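Bustia Tabletop Orrery Kit
Section 3: Sorting Parts and Building the Gear Train

Welcome to the good part! By now you have unpacked the box, checked the base for cracks, and (we hope) read the page about batteries. This section takes you from a pile of parts to a hand-cranked gear train that carries three planets around the sun. Plan on one relaxed evening, or two if younger builders are helping.

Before you start

Set up on a flat table with good light. A dark table with something pale spread over it makes a great work area, and small pins show up fast. Keep drinks on another surface.

You will need:
Parts bags B and C
The crank handle from bag A
A soft pencil
A small flat screwdriver
A dry cotton cloth

CAUTION: Small parts. Choking hazard. Keep bags B and C away from children under 3.

3.1 Sort the parts

1. Open bag B and empty it slowly onto your work surface. Pins roll.
2. Group the gears by size. The tooth count is molded on the underside of each one.
3. Open bag C. Stand the spacers on end so you can compare heights.
4. Check everything against the parts list on the inside of the box lid. If you're short a piece, look in the corners of the bag first. The thin washers love to hide there.
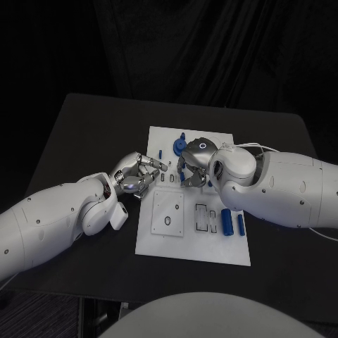
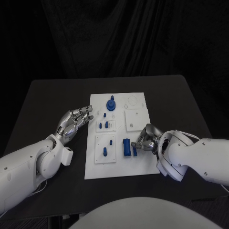
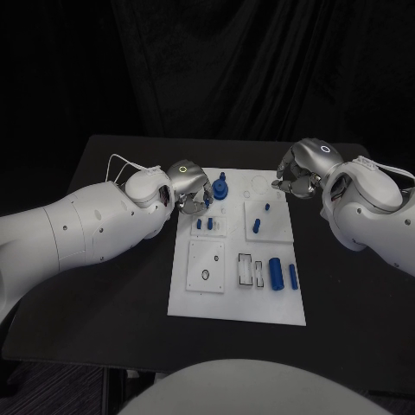
5. Put the two spare pins back in bag B and fold it shut. You'll want them someday.

NOTE: Kits from the Dindstead shop packed before October have the long axle in bag A. It is the same axle, so just move it over to bag C.

3.2 Fit the center column

1. Press the center column into the base until you hear a click. If it rocks, pull it out, turn it a quarter turn, and try again.
2. Slide the tallest spacer over the column, flared end down.
3. Drop the sun gear on top. It should spin freely when you flick it, and it's a lovely feeling when it does!
4. Mark one tooth of the sun gear with your pencil. This is your zero mark, and you'll use it in 3.4.

CAUTION: Do not oil the column. Oil swells the bushing and you will have to replace it.

3.3 Add the planet arms

1. Start with the inner arm (one notch). Lower it over the column and let its gear settle into the sun gear.
2. Turn the sun gear slowly by hand. If you feel a bump, lift the arm a hair and let it drop again. Don't force it.
3. Add a washer, then the middle arm (two notches).
4. Add another washer, then the outer arm (three notches).
5. Screw on the cap until it just touches. Back it off by half a turn.

Chi-keung Kao, who drew the gear layout for this model, likes to give the whole stack a few full turns at this stage before the crank goes on. We do the same with every one we build, and it really smooths out the motion. The teeth need a little time to get along.

3.4 Attach the crank and test

1. Push the crank axle through the hole in the side of the base.
2. Line up the pencil mark with the arrow on the base.
3. Snap the handle on and turn it clockwise. All three arms should move, with the inner one clearly fastest.
4. Wipe away any dust with the cotton cloth.

If the outer arm stalls, the cap is too tight. If the inner arm skips, go back to 3.3, step 2. Squeaking is normal at first and fades after around 700 turns. Our oldest display model at the Pennington workshop is still on its first set of gears, and visitors crank it all day long.

NOTE: The Viditmont moon add-on fits only the outer arm that has a hole at the tip. Check yours before ordering.

Once it runs smoothly, leave the planets off for now. They're painted in Section 4, and the paint needs a full night to dry before you glue anything.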